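Get the spoons out of the drawer
Speaker notes, Dilek Akyol, Clungate home evening, Mon 28 April

Start with the drawer question: who has one that jams? Hands up, wait for the laugh, put mine up as well. Mine jammed on a ladle for most of a winter and I blamed the runners!

Then the count. When we emptied the drawers at Husenden in October we had 147 utensils from 3 kitchens. Pause there, let people picture the heap. My favourite bit of the whole job, tipping it all out on the floor and finding four potato mashers.

What we kept: the things we cook with every week. Wooden spoons first. I love a wooden spoon, so don't let me go on (I will go on).

Slide 6, hanging things up. Points to make:
- a stand takes up a small circle of worktop and you use the height instead
- hang the broad spoons first and fit the narrow ones between them
- spread the weight round the hooks, big ladles opposite each other
- if it's by the hob, give it a wipe when you do the hob

Ask someone from the front row to come up and have a go at loading ours. Let them do it their own way before I say anything. 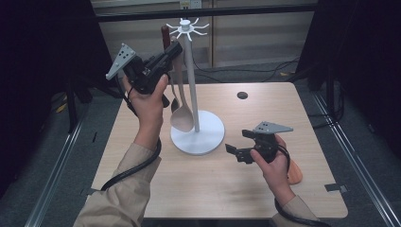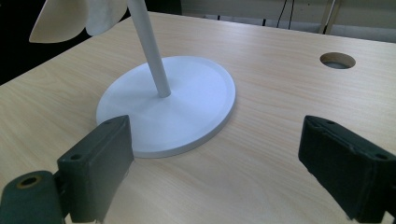

Slides 6 and 7. Round white base and slim white pole in both; wooden utensils on the curved hooks in slide 6.

Leave slide 7 up for questions. Someone will ask about whisks: yes, hang them, they're lovely to grab. Tea at the back afterwards.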